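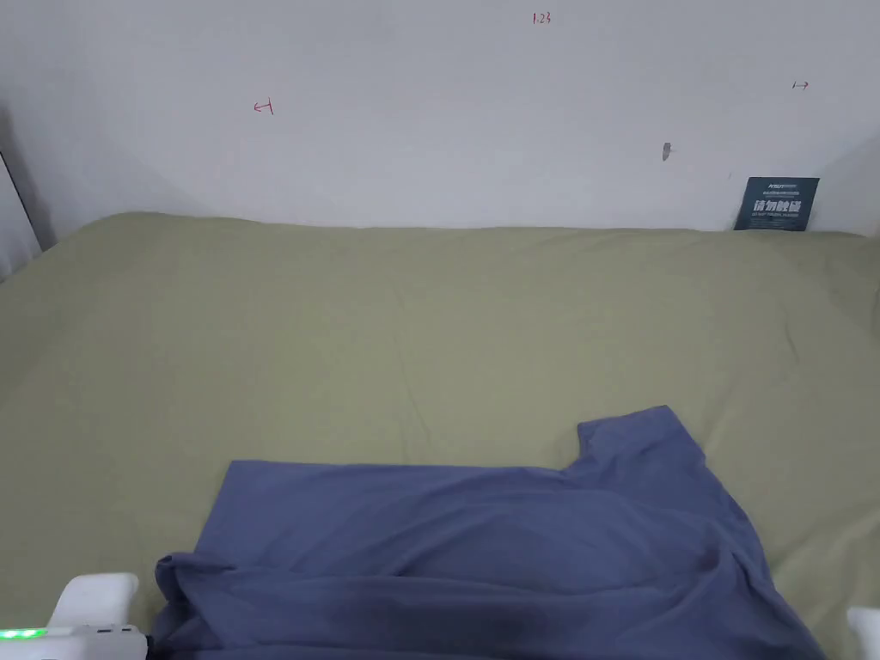
Mollumport workshop's shirt folder gets its first proper go

A home-built folding rig has moved into the shared workshop at Mollumport, and T-shirts are the first job on the list.

The build is by Yolotzin Beltrán, who started it in her spare room in August and ran out of floor. It now has the end bay, next to the bike stands. Two grippers, white, one either side of the shirt, and a green sheet pulled over the worktop so the cloth has something to lie on. The red figures on the wall are hers too – 1.23 at the top, arrows left and right – and members are asked not to wipe them off. The card at the back says do not touch in Chinese. Same goes in English please.

Spend so far is £805, most of it on motors and a second-hand power supply. Labour not counted. The control code is called Varance and she says it is "held together with comments", but anyone who wants a copy can have one.

Plain short-sleeved tees only for now, starting crumpled. Sleeves are the hard bit, says Beltrán. "A flat shirt is easy. A sleeve sticking up in the air, the software thinks its a corner and off it goes." Collars and buttons come later, maybe. Towels were tried at home and were boring.

She is after old shirts in any size, clean, no big prints. The target is 24 to practise on. Box is by the kettle. Also wanted – a spare emergency stop button and somebody who can solder small conectors without swearing.

The bay is in use most evenings from 7pm. Come and watch, but stay behind the tape while the arms are powered. Tea money in the tin as usual.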